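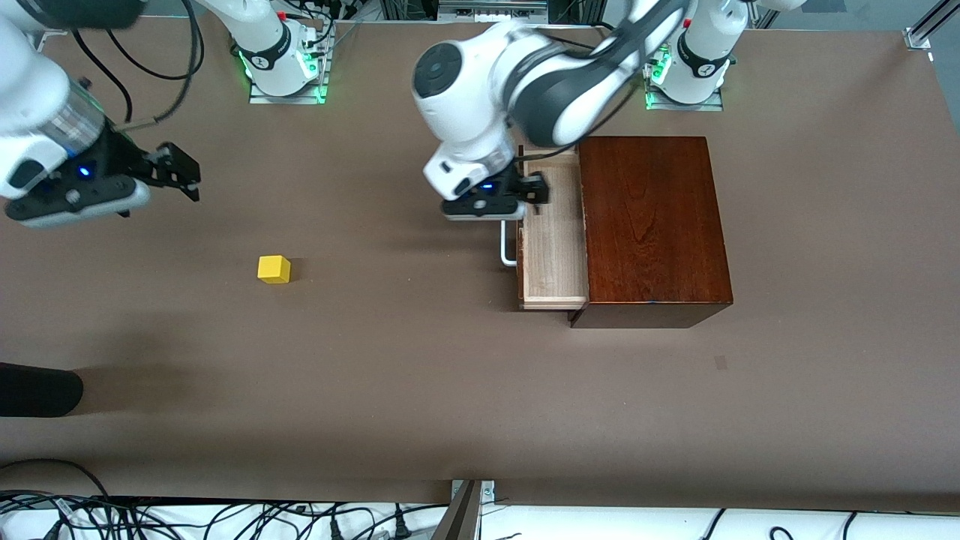 Schubladen in kleinen Kästchen klemmen bei mir seit Februar ständig, und ich wüsste gern, wie ihr das löst. Ich sammle Kleinmöbel vom Flohmarkt, meist Schmuckkästchen und Apothekerschränkchen, und verkaufe einen Teil davon weiter. Dunkles, rotbraunes Holz mit Metallgriff an der Schublade, so wie das Kästchen auf dem Bild, geht immer am besten weg. Nur nützt der schönste Griff nichts, wenn man daran zerren muss. Bisher habe ich Kerzenwachs auf die Laufflächen gerieben. Das hält ein paar Wochen, danach quietscht es wieder. Schleifen will ich ungern, wegen der alten Oberfläche. Was nehmt ihr?

rullier_fan
18. Juli 2025
Gefällt 20 Mal

---

holzwurm_dateditz

Kerzenwachs ist Murks. Das Zeug bindet Staub und nach einem halben Jahr hast du eine graue Schmiere in der Führung. Alles runterkratzen, mit Spiritus nachwischen, dann Paraffin vom Block. Nur auf die Kanten, nicht auf den Boden der Schublade.

---

leimtopf

Kerzen sind doch meistens Paraffin. Wo soll da der Unterschied sein?

---

holzwurm_dateditz

In den billigen sind Farbe und Duftstoffe drin, und je nach Sorte auch Stearin. Hartes Paraffin ohne Zusätze schmiert bei mir nicht. Kannst es ja ausprobieren.

---

kante374

Bevor ihr über Wachs streitet: Wie feucht ist der Raum? Ich hatte ein Kästchen von Rullier im Keller stehen, da ging im Sommer gar nichts mehr auf. Zwei Wochen in der Wohnung und es lief von allein. Schleifen wäre da genau falsch gewesen, im Winter hätte die Schublade dann geschlottert.

---

rullier_fan

Steht alles in der Garage. Hygrometer habe ich keins. Bei zwei Stück klemmt es aber nur auf der linken Seite, das kann doch nicht bloß die Feuchte sein?

---

leimtopf

Einseitig heißt meistens, dass die Laufleiste sich gelöst hat oder der Korpus schief steht. Schublade raus, beide Diagonalen messen. Wenn die nicht gleich sind, hilft dir kein Wachs der Welt. Lose Leisten mit Knochenleim wieder ansetzen, über Nacht zwingen. Für die Kanten nehme ich 2000er Papier, zwei, drei Züge, mehr nicht. Da sieht man hinterher nichts.

---

holzwurm_dateditz

Mit 2000er trägst du doch nichts ab, damit polierst du höchstens. Wenn schon, dann 100er auf einem geraden Klotz und danach feiner werden. Die Laufflächen sieht sowieso keiner.

---

leimtopf

Mit 100er an einem alten Kästchen, viel Spaß. Bei Massenware meinetwegen.

---

rullier_fan

Diagonalen gemessen, bei einem ist der Korpus wirklich verzogen. Beim anderen war hinten die Leiste lose. Die klebe ich heute Abend. Die restlichen hole ich erst mal rein und warte ab. Im Baumarkt habe ich noch Gleitspray von Coltico gesehen, taugt das was?

---

kante374

Spray würde ich an offenem Holz lassen. Das zieht ein, und wenn du später mal leimen musst, hält nichts mehr.

11 Kommentare · 3 Mal geteilt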